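The gym in Wisbridge holds 790 people if you believe the sign by the fire door, and in October, with the semi-finals tied at two games each, I'd say they'd stopped reading the sign.

I was the backup point guard for Jilent. Backup is generous. I'd played 71 minutes all season, most of them when we were already losing so badly that people were putting on their coats. But Deividas Kairys rolled his ankle in the second quarter, and then Carter Chisholm picked up his fifth foul arguing about his fourth, and Coach Fjeld looked down the bench and got all the way to me.

"You awake?" he said.

I said I was. I had a towel on my head, so I can see why he asked.

We were down three with four minutes left. Agarwal had this enormous center, Gunārs Org, who'd been setting screens on our guys all night like a parked truck. The first one he set on me I felt in my teeth. He helped me up, too - big warm hand, very polite - and then did it again on the next trip.

"Go under it," Sibusiso Xaba yelled at me. He was our captain and he'd been telling me to go under screens since preseason. So I went under it, and their guard hit a three over my head. Down six.

"Okay, go over it!" Sibusiso yelled.

I don't remember the next couple of minutes very well. I know Sibusiso scored twice. I know I got a steal, mostly because the ball hit me in the knee and bounced the right way, and I laid it in at the other end with my eyes pretty much closed. Tie game, nineteen seconds, our ball, and the whole place stomping so hard the water bottles were walking along the floor.

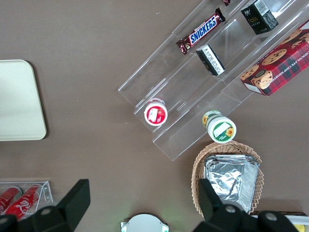

Snickers near the top of the stand.

Fjeld called time and drew something on his board. It had a lot of arrows. "If they double Sibusiso," he said, "you shoot."

They doubled Sibusiso. Of course they did, I would have too. The ball came to me in the corner and Gunārs Org came with it, arms up, blocking out most of the lights, and I threw it as high as I could just to get it past his fingers.

My mom swears she saw my face before the ball came down, and that I was laughing. Maybe. What I remember is the net, and then Sibusiso landing on my back, and Gunārs standing there with his hands on his hips.

"Over," he said to me. "Finally you go over."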